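**Iltano House shared kitchen: progress report, February**
Prepared by Constanza Orellana for the Bezerra Fund

We have a working kitchen again! When I wrote to you last, the room still had its old sink propped up on lumber and everybody was eating off paper plates. The new counters went in at the start of the month, the plumber signed off on a Monday, and residents were cooking supper the same night (lentils, and a very good flatbread).

## Counters and sink

We went with the dark counter in the end, the one with the white veins running through it. I know a couple of you preferred the plain gray sample, and I did waver, but in the room it looks wonderful. Gasard delivered all 3 sections together and only one needed trimming, at the corner by the window. The sealant needs another coat in spring and I've kept money back for that.

The sink is deeper than the old one, so the big soup pot finally fits. The faucet handle is a little stiff. Gasard is sending a replacement part at no charge.

## Dishes and drying

You approved a small line for tableware, and I'm so glad you did, because this is the part residents talk about most. We didn't buy a matching set. People picked pieces they liked from the Dokia secondhand store and brought in favorites from home, and the shelves have so much more life than they did with the old cafeteria white. I set a limit of $100 for the store trip and we came home with change.

Drying happens in a black wire rack on the counter. It has held up well to daily use, and I love walking past it after lunch when the patterns are all jumbled together: the bowl with the red-orange diamonds, the cream one with the brown checkerboard, a pink cup lying on its side next to a shiny brown dish.

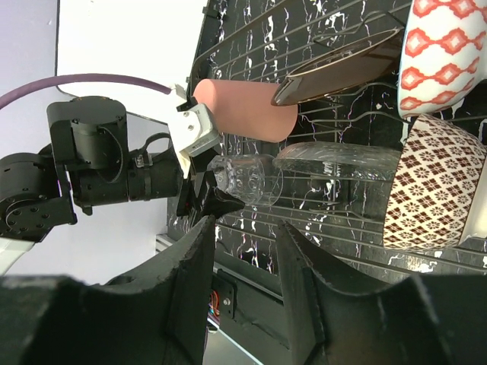
## Who is using the kitchen

Roughly 23 residents cook at least once a week, up from a handful before the work started. Evenings are the busy time, and we've put a sign-up sheet on the door for the stove. Mornings are still quiet and I'd like to try a breakfast group there, starting small with oatmeal and fruit.

The washing-up rota is going better than I dared hope. Whoever cooks wipes down, whoever eats washes, and clean things go back on the shelf before bed so the rack is free for breakfast.

## Still to do

- Second coat of sealant on the counters (spring)
- Replacement faucet part from Gasard
- Lower shelf for residents who can't reach the top one
- Labels inside the cupboards, in large print
- A second dish towel rail, near the stove

The lower shelf is the one I'd most like to get done before my next report. I have one quote already and am waiting on another, and both should fit inside what's left of the furnishings line. Please do come by for supper if you're nearby. We eat at six!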